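Court Reporting, Unit 4: Covering an Inquest
3 min read

Instructor: Mathias Ortner

An inquest is a fact-finding hearing. It establishes who died, and when, where and how. It does not assign blame, so do not write "guilty," "defendant" or "verdict against." The coroner records a conclusion.

1. Before the hearing

Check the list the day before and confirm the room in the morning. Read earlier coverage, but don't copy from it. Spellings of names go wrong in the first story and stay wrong.

Our practice case is the Horance kitchen fire. The file runs to 274 pages and you need only the first 16 for this unit. Read the opening statement twice and mark anything that came from a witness under oath.

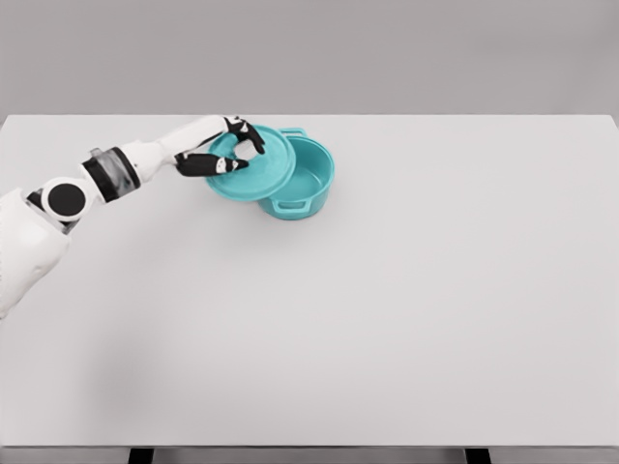
2. In the room

Write down who said what. Evidence read aloud from a statement must be reported as read, with the name of the person who gave it. Phones stay silent. Do not approach the family while the hearing is in session.

3. Writing it up

Lead with the finding, or with the strongest evidence if there is no finding yet. Keep details of method to a minimum in any case involving suicide, and leave out the contents of notes.

Assignment: up to 505 words on the Horance file, due 26 July 2023. Send drafts to Miklós Boros, room 614.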